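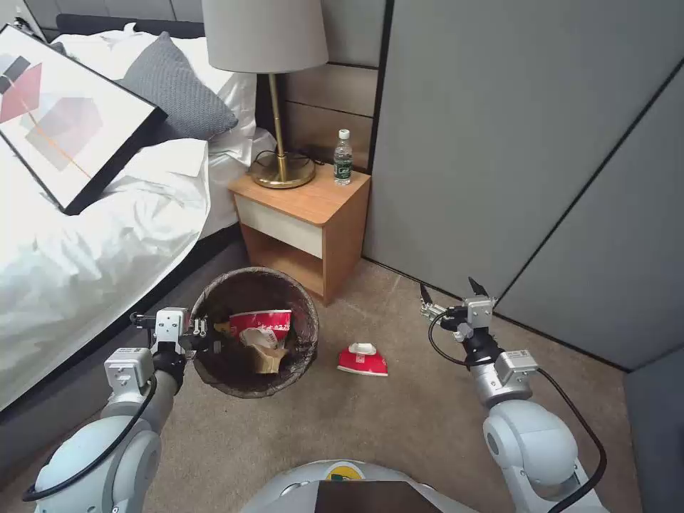

News > Press Room > Events

Prusham Board Game Fair returns in September with a second hall

PRUSHAM, 17/03/2023. The Prusham Board Game Fair will come back to the town this September, and for the first time it will use two halls of the Zekcombe Exhibition Center. The organizers announced the program today, together with the opening of ticket sales and of the registration for exhibitors.

The fair began as a small meeting of players in the public library of Prusham. Last year the tables were full from the first morning, and many visitors had to wait a long time before they could sit down and try a game. With the second hall there will be more room for open play, and the shops and publishers will stay together in the first hall, near the main entrance.

"We heard the same request from many visitors last year, they wanted more chairs," said Yasmine Ait Brahim, director of the fair. "It is a simple wish, but for us it meant to rent a second building and to plan everything again. I am very glad that we can now say yes to it."

The fair is also important for the shops and the hotels of the town. September is a calm month in Prusham, after the summer guests have left, and the restaurants on the road to the Exhibition Center have told the organizers that they will keep their kitchens open later during the fair. A shuttle bus will connect the train station with the center. The bus is free for all persons who hold a ticket.

Among the exhibitors already confirmed is the publisher Aoun, which will present its new cooperative game about lighthouse keepers. Visitors can play the full game at the Aoun stand before it arrives in the shops. The publisher will also give a workshop on how to write clear rules, a subject which causes more trouble to new designers than one may think. Places in the workshop are limited to 14 persons and must be reserved in advance.

The Tutthorpe Prize for the best unpublished game will be given again. Eight games will be chosen by the jury for the final, and the public can play all of them in the second hall and vote for a favorite. The winner receives a printed first edition, paid by the fair, and a stand at the next event. Designers can send their rules and a description of the game by the form on the website of the fair. It is not necessary to send a finished box, a plain paper version is enough for the first round.

Families will find a quiet area with games for young children, on the upper floor of the first hall. Children must come with an adult. The lending desk, where visitors can borrow a game and take it to any free table, moves to the second hall and will stay open until closing time.

A day ticket costs $20. Tickets can be bought online, at the tourist office in Prusham and at the door, as long as there are places. Exhibitors who had a stand last year can keep the same size of stand at the same price, if they confirm it before the end of the registration period. Requests for press passes should be sent to the press office of the Prusham Board Game Fair, with the name of the publication and the days of the planned visit.

Tags: board games, fairs, Prusham, Tutthorpe Prize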